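Forum Hardware Teardown Robots

Teardown > Arms and grippers > Kits

2 min read

Is the Jomemby kit worth it for stripping old PCs?

Stiltus
We've got 300 office towers to take apart and I keep coming back to the Jomemby arm kit. Can it manage memory and small boards?

Grønli
Yes, and I love mine! Memory is a joy once you've taught it the slots. Buy the fixture plate too, so small boards have somewhere to sit. Cables are still slow going, so I do those by hand.

Dastiten
get the 2 year cover

Grønli
Good shout. My usual starting point, side panel off and the tower flat on the table:

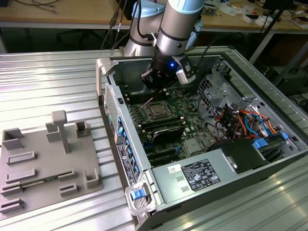 Stiltus wants to know if the plate can be bought separately, as the budget only stretches to the arm before April.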